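Cidelent pauses two-arm cells after gripper fault

14 January 2023 — Cidelent has stopped work on its two-arm plug-handling cells after a gripper failed to release a plug during a test at Stestby. No one was hurt.

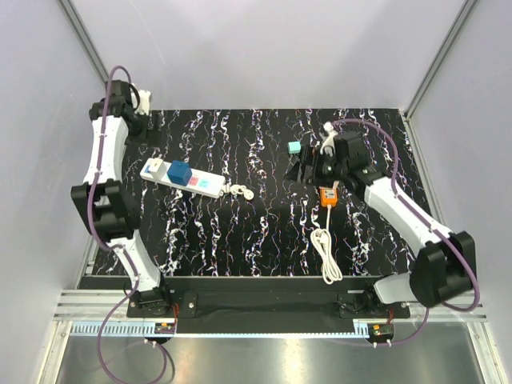

The stop signal reached the arm 90 milliseconds late, said Agathe Picard, head of safety. The limit is 40. "We are replacing the controller software and checking every cell before restart," she said.

Customers should keep their cells switched off.

Contact: Killian Leclerc, Cidelent press office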